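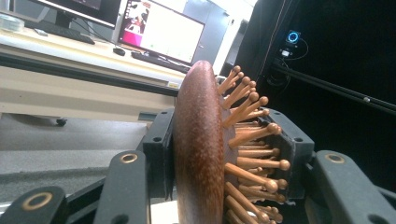
My co-star for the week, as seen from one of the grippers.

So I've spent most of this month passing a hairbrush from one hand to the other, and I'm being paid for it. My sister thinks I've finally cracked the code on adult life.

A few of you asked what the new job is after I was so vague about it last time. Short version: I'm a demonstrator at Jelley, and I make examples for a learning system to copy. I hold a gripper in each hand, I do some ordinary little task with them, the whole thing gets recorded, and then I do it again. And again! The grippers close when I squeeze, and the recordings go off to the people who do the training, who sit close enough that I can hear them groan.

The first thing I had to unlearn was being fast. I came in thinking I'd impress everybody with my speed, and I did 57 takes before lunch on my first real day, and then one of the trainers came over (very nicely) and told me that most of them were too jerky to be much use. The system learns whatever you do. If you snatch, it snatches. If you scratch your chin halfway through with a gripper in your hand, congratulations, that's part of brushing your hair now. After that I slowed way down and started humming to keep an even pace. There's no sound on the recordings, thank goodness.

The hairbrush is part of a set of tasks called Mestell. I have no idea where the name came from and neither does anyone I've asked. Mestell is all handovers: one gripper picks something up, gives it to the other one, and the other one puts it down. Before the brush we did a sponge, which was a dream, and a soup ladle, which I would like to never see again. The target is 200 good takes per object, and "good" is doing a lot of work in that sentence.

The brush is harder than the ladle in one way I didn't see coming. You can't just grab it anywhere. If the receiving gripper comes in on the pins it gets a kind of springy, mushy hold, and the brush slowly rolls while you stand there watching it go. If you come in from the sides of the head you get a much better grip, but then you have to line up both wrists, and my left wrist has opinions about that.

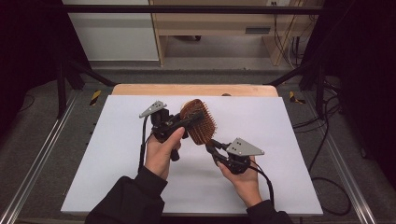 Handle in the left, right one coming in for the head. This is the part where I stop humming.

I asked if I could just find the one best way and stick to it, and the answer was a pretty firm no. They want variety. So the brush starts in a different spot on the board each time, sometimes pins up, sometimes pins down, sometimes pointing straight at my stomach. I keep a little paper chart of the starting positions next to my water bottle and cross them off in pencil. Left to myself I'd put it down in the same place every time without noticing. I know this because I did it for 40 takes in a row, and we had to set nearly all of them aside.

Drops are interesting too. I used to say "oops" and stop, but now if the brush slips I'm supposed to keep going, pick it up off the board and finish the handover. The trainers love those. A system that's only ever seen perfect handovers has no clue what to do when one goes wrong, so a decent recovery is worth keeping. I have never had a job where I got a thumbs-up for dropping things, and I plan to mention it in every interview for the rest of my life.

My forearms are a mess, by the way. If you ever do this kind of work, take the breaks when they're offered. I've borrowed some hand stretches from my old climbing days and I do them in the hallway, where the people from Nigatu (the company we share the floor with) walk past on their way to the good coffee machine and pretend not to look.

I've got 59 takes of the brush left if the checker is kind to me, and then we move on to a rolled-up pair of socks. I'm weirdly excited about the socks. Somebody at Fostitz, our sister office, did them in June and said they took twice as long as anything else, so ask me again in two weeks and I may have changed my tune. Next post will be about the garden, I promise, the beans have gone completely wild.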